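床置き袋類の仕分け・片付けに用いる双腕移動ロボットの導入予算の立て方について

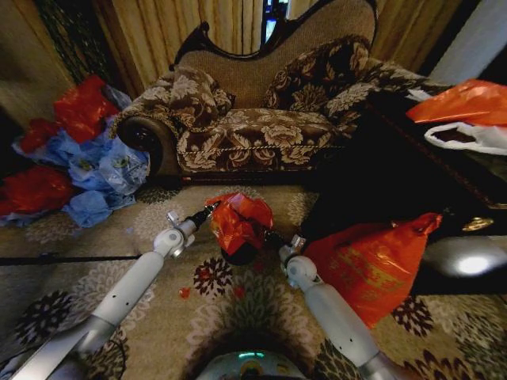
居室における袋類の片付け作業。左右のグリッパーの間に赤橙色のポリ袋がある。

設備・備品の調達 ＞ 自動化機器 ＞ 予算計画
状態：受付終了

投稿者：Urum居住支援センター 設備係

当センターでは、利用世帯の居室における片付け支援の一部に、双腕型の移動ロボットを用いることを検討しております。対象は登録のある23世帯で、台数は2台を予定しています。次年度の予算要求書を10月中に提出する必要があり、費目の立て方についてご経験のある団体のご教示をいただきたく、投稿いたします。

想定している作業は、床に置かれた買物袋、ポリ袋、包みなどを一つずつ取り上げ、所定の箱または台へ移すものです。棚への収納、衣類のたたみ、清掃は対象に含めません。袋の中身の要否判断は職員が利用者とともに行い、ロボットには移動のみを担わせる計画です。

機種については、Birhaneの双腕機を第一候補としております。取扱会社はHasulskaで、本体、標準グリッパー、充電設備および初期設定を一式とした見積をいただきました。ただし、見積書の備考欄に「対象物および使用環境により追加調整を要する場合がある」との記載があり、この追加調整の費用をどの費目に、どの程度見込むべきか判断がつきません。

また、当センターの規程では、単価999千円までの物品は係の決裁で購入できますが、これを超えるものは備品として審査会に付すこととなっております。本体が審査の対象となることは承知しておりますが、グリッパーの交換部品、指先の消耗材、予備バッテリーを本体と一体のものとして要求するべきか、消耗品費として別に要求するべきかについても、内部で意見が分かれております。

ご教示いただきたい事項は次のとおりです。

一　本体以外に必ず計上しておくべき費目
二　交換部品および消耗材の取扱い
三　購入と賃借のいずれが適当か
四　審査会において説明を求められやすい事項

なお、居室の多くは家具が多く、床には柄のある敷物が敷かれています。袋は色も大きさも一定せず、口を結んだもの、結んでいないもの、つぶれて重なったものが混在しております。職員のうち機器の操作を担当できる者は二名で、いずれも専任ではありません。

よろしくお願い申し上げます。

投稿者：地域福祉機器共同利用会 事務局

当会では、同種の双腕機を複数の事業所で共同利用しております。ご照会の各事項について、当会の運用に基づき申し上げます。金額は契約内容により大きく異なりますので、費目と考え方にとどめます。

本体以外の費目について

当会が初年度の要求で計上し、結果として不足が生じたのは、現地調整費でした。販売会社の見積に含まれる「初期設定」は、通常、納入場所における動作確認までを指します。居室ごとの地図の登録、家具配置の変更に伴う再登録、対象物に合わせた把持動作の調整は別料金とされることが一般的です。Hasulska社の見積に付された備考も、この趣旨と読むのが自然かと存じます。書面により、次の点を照会されるようお勧めいたします。

・初期設定に含まれる居室の数
・居室を追加する場合の単価
・把持の調整を行う場合の技術者の派遣費と旅費の区分
・ソフトウェアの更新が保守料に含まれるか否か

貴センターの場合、世帯の数が23に対し本体が2台ですので、機体は居室間を移送することになります。移送用の台車または車両、固定具、移送中の損害を対象とする保険についても費目を立てておく必要があります。当会では初年度にこれを失念し、年度途中で他の費目から流用いたしました。流用の手続には相応の時間を要しましたので、当初から計上されることをお勧めします。

階段のみで昇降する住戸が含まれる場合は、搬入に要する人員の費用も見込んでください。本体重量については、カタログ記載の値に充電器と工具箱を加えたもので計画するのが安全です。

対象物と環境の事前調査について

掲載されている写真を拝見いたしますと、ソファの横に赤と水色の袋が重なって置かれ、敷物の上には細い黒のケーブルが横に渡っております。この種の環境では、費用に影響する要素が袋そのもの以外にも存在します。

第一に、ケーブルです。走行を妨げるおそれがあるうえ、袋とともに把持した場合には接続先の機器を引き倒す危険があります。利用者の所有物ですから撤去を求めることは難しく、ケーブルカバーまたは固定具を支援側で用意することになります。単価は低いものですが、世帯の数を乗じますと無視できない額になります。消耗品費に計上してください。

第二に、敷物です。濃淡のある大柄の模様は、床面に小さな物があるか否かの判定を難しくする場合があります。写真の敷物には赤い小片が一つ見えますが、こうしたものを対象に含めるか否かによって、要求する認識性能、ひいては調整費が変わります。当会では、手のひらに収まる大きさのものは職員が先に拾う取決めとし、仕様書にもそのように記載いたしました。この一文を加えたことにより、追加調整の見積額が下がりました。

第三に、薄いポリ袋の重なりです。重なった袋を一枚ずつ分離する動作は、現行の二指グリッパーにとって容易な作業とは申せません。一つ取ろうとして二つ持ち上がることは、相当の頻度で生じます。二つ同時に持ち上がった場合を失敗とみなすか、箱に入ればよいとするか、検収の基準としてあらかじめ定めておくべきです。基準が未定のまま納入を受けますと、調整がいつまでも終わらず、その費用の負担をめぐって協議が必要となります。

中身の入った袋についても同様です。底に重みのある袋は、片腕で口を持ち、もう一方の腕で支える動作が必要となることがあります。双腕機を選定する理由として審査会に説明しやすい点ですので、要求書に記載されるとよいでしょう。その際、可搬重量は片腕の値と両腕の値を分けてお書きください。

交換部品および消耗材について

当会では次のとおり区分しております。

本体と一体で要求するもの：標準グリッパー左右一組、充電設備、非常停止装置
備品として別に要求するもの：予備グリッパー
消耗品費で要求するもの：指先の滑り止め材、保護カバー、清掃用品、養生材
修繕費で要求するもの：バッテリーの交換、関節部の部品交換

予備バッテリーの扱いは団体により異なります。当会では、稼働時間を延ばす目的で常時併用するものは備品、劣化による取替えは修繕費としております。貴センターの規程で単価999千円までが係決裁となるのであれば、予備グリッパーは係決裁に収まる可能性がありますが、本体と同時期に発注いたしますと、一体の調達を分割したものと指摘を受けるおそれがあります。初年度は本体の審査に含めて要求し、次年度以降の補充を係決裁とするのが穏当と考えます。

指先の滑り止め材は、想定より早く摩耗いたします。ポリ袋は表面が滑りやすく、把持力を強めに設定するためと見られます。販売会社の推奨する交換時期をそのまま用いず、試用の期間中に実際の消費を記録したうえで年間の所要量を算出してください。

購入と賃借について

操作担当が兼務の二名とのことですので、当会といたしましては、初年度は賃借とし、稼働の実績を得てから購入の可否を判断する方法をお勧めいたします。賃借の場合、故障時の代替機が契約に含まれることがあり、兼務の担当者にとって負担の軽減となります。

一方で、賃借では居室の地図や把持の設定が返却時に消去される契約が見受けられます。後に購入へ切り替える可能性がある場合は、設定データの引継ぎを契約書に明記させてください。地図データは利用者の住居の内部に関する情報ですから、保管場所および消去の方法についても、個人情報の担当部署と協議しておく必要があります。

購入とされる場合には、保守契約の期間を要求書に記載してください。当会では4年を一区切りとし、期間満了の前年度に更新または廃棄の判断を行っております。廃棄に費用を要することも、要求書に一行記載しておくことが望まれます。

審査会での説明について

当会の経験では、性能に関する質問よりも、使用しない日の管理に関する質問が多くございました。保管場所、施錠、充電中の立会いの有無、担当者が不在の場合の代理者、などです。また、利用者がロボットの入室を拒まれた場合の取扱いも尋ねられました。当会では、入室の都度口頭で同意を得て記録簿に記入し、同意が得られない世帯については従来どおり職員のみで作業を行っております。稼働世帯の数は当初の想定を下回りましたので、効果の試算に登録世帯の全数を用いることは避けられたほうがよろしいかと存じます。

投稿者：Gondimau物品管理課

簡略ながら申し上げます。

当課では賃借は採用しておりません。年度をまたぐ契約の手続が煩雑であるためです。購入のうえ、保守を別契約とすれば足りるものと考えます。

費目は、本体、保守、消耗品、保険の各費目を立てておけば支障はないと存じます。調整費は保守に含めるよう交渉してください。当課ではそのようにしております。

なお、当課で管理しているのは倉庫内の箱を扱う搬送機であり、居室での利用の実績はございません。床に敷物のある場所での走行については承知しておりません。

投稿者：訪問支援事業所連絡会 機器部会

先に投稿された共同利用会のご説明に、おおむね賛同いたします。当部会から、人件費および試用に関する点を補足いたします。

人件費について

導入の目的を職員の負担軽減とする場合、初年度の作業時間は、ほとんどの事業所で増加します。機体の搬入、設置、利用者への説明、立会い、搬出、清拭および充電に要する時間が新たに生じるためです。初年度から時間外勤務の縮減を効果として計上いたしますと、決算の時期に説明が困難となります。当部会に加盟する事業所でも、要求書に縮減額を記載したために、翌年度の保守料を減額された例がございました。

効果を記載する場合は、かがみ動作の回数、床からの持上げの回数など、職員の身体に係る項目をお選びになるほうが、実績との乖離が小さくなります。測定の方法は、導入前と導入後で同一の様式の記録票を用いる程度で十分です。導入前の記録は後から作成できませんので、要求書の提出と並行して開始してください。

操作担当の二名については、兼務であっても、研修の期間中は本来業務から外す必要があります。その間の代替要員の費用を見込まれているか、ご確認ください。研修そのものは販売会社が無償で行うことが多いものの、会場が販売会社の施設となる場合には旅費が発生いたします。

試用について

購入、賃借のいずれの場合も、契約の前に、実際の居室において試用を行うことを強くお勧めいたします。販売会社の展示室は床が平滑で家具が少なく、袋も新しいものが用意されています。居室での結果とは相当に異なるものとお考えください。

試用に当たっては、次の条件を含む居室を選定されるとよいでしょう。

・柄のある敷物または段差のある敷物
・カーテン、家具の脚など、袋に隣接する物
・光沢のある家具または床面
・大きさと色の異なる袋の混在
・台の上に置かれた袋

光沢のある面については、照明の反射が認識に影響することがあります。掲載のお写真にも、右下の光沢のある面に強い反射が認められます。試用の時間帯は、午前と夕刻など照明の条件が異なるものを組み合わせてください。

台の上の袋は、床の袋と比較して腕の届く範囲の制約を受けやすい対象です。今回の対象作業は床置きの袋とされておりますが、お写真では黒いサイドテーブルの上にも橙色と白の袋が置かれています。利用者から見れば一続きの片付けですので、台の上は対象外であるとの説明に納得を得られないことがございます。対象に含めるか否かを仕様書で明確にされ、含める場合は、取り上げる高さの上限と下限を販売会社に提示のうえ、見積の取り直しをご依頼ください。

なお、利用者の持ち物を試用に用いる場合は、破損時の負担について事前に書面を交わす必要があります。当部会では、中身を抜いた袋に布や空容器を入れた見本を用意し、まずこれを用いて試行した後、利用者の同意を得て実物へ移る手順としております。見本の作成費は少額ですが、消耗品費に含めておくと手続が円滑です。

家具の養生についても一言申し添えます。彫刻のある木部や張地のある椅子の近くで腕を動かす場合、接触による擦り傷は想定しておくべき事象です。当部会では薄手の毛布と専用の布テープを用意し、作業の前に職員が覆いを掛けております。養生に要する時間も、一世帯当たりの所要時間に加えて計画してください。賠償責任保険の対象に家具の修理費が含まれるか否かは、約款により扱いが異なりますので、保険会社に直接ご照会ください。

共同利用会の投稿では初年度の賃借が勧められており、当部会としても異論はございません。ただし、賃借料と購入費では予算上の区分が異なり、年度途中の切替えは通常認められません。次年度を賃借、翌々年度を購入とする二か年の計画として当初から要求書に添付しておけば、審査会への説明が一度で済みます。

投稿者：Urum居住支援センター 設備係

各団体より詳細なご教示をいただき、厚く御礼申し上げます。

センター内で協議の結果、次の方針により要求書を作成することといたしました。

・初年度はBirhaneの双腕機2台を賃借とし、翌年度の購入を含めた二か年の計画を添付する。
・現地調整費を独立の費目とし、Hasulskaに対して居室単位の単価の提示を書面で求める。
・移送用具および移送中の保険を計上する。
・予備グリッパーは本体と同時に審査会へ付す。
・仕様書に、手のひらに収まる大きさのものは職員が拾う旨を記載する。
・かがみ動作および持上げの回数の記録を、要求書の提出を待たずに開始する。

台の上に置かれた袋の取扱いにつきましては、対象に含めるべきとの意見が多く、含める場合と含めない場合の双方で見積を依頼しております。Gondimau物品管理課よりご指摘のあった、調整費を保守契約に含める方法についても、販売会社に照会いたしましたところ、居室を変更しない範囲であれば応じられるとの回答でした。当センターでは機体を移送して使用するため、採用は見送る予定です。

一点、追加でお伺いいたします。共同利用会のご説明にある、二つ同時に持ち上がった場合の検収基準について、仕様書の文例がございましたら、差し支えのない範囲でお示しいただけますと幸いです。

投稿者：地域福祉機器共同利用会 事務局

当会の仕様書から、該当する箇所を転記いたします。名称等は適宜お改めください。

「対象袋を把持し、所定の容器に投入した場合を一回の成功とする。同時に複数の対象袋を把持し、そのすべてを所定の容器に投入した場合も、一回の成功とみなす。搬送の途中で対象袋の一部を落下させた場合は、落下した袋を再度把持し、投入を完了した時点で一回の成功とする。対象袋以外の物を把持した場合は、投入の有無にかかわらず不成功とし、直ちに動作を停止して職員の確認を受けるものとする。」

末尾の一文は、ケーブルを把持する事例を受けて追加したものです。停止後の再開操作を職員が行うか遠隔の技術者が行うかにより保守料が変わりますので、併せて販売会社にご確認ください。

この投稿への返信は締め切られました。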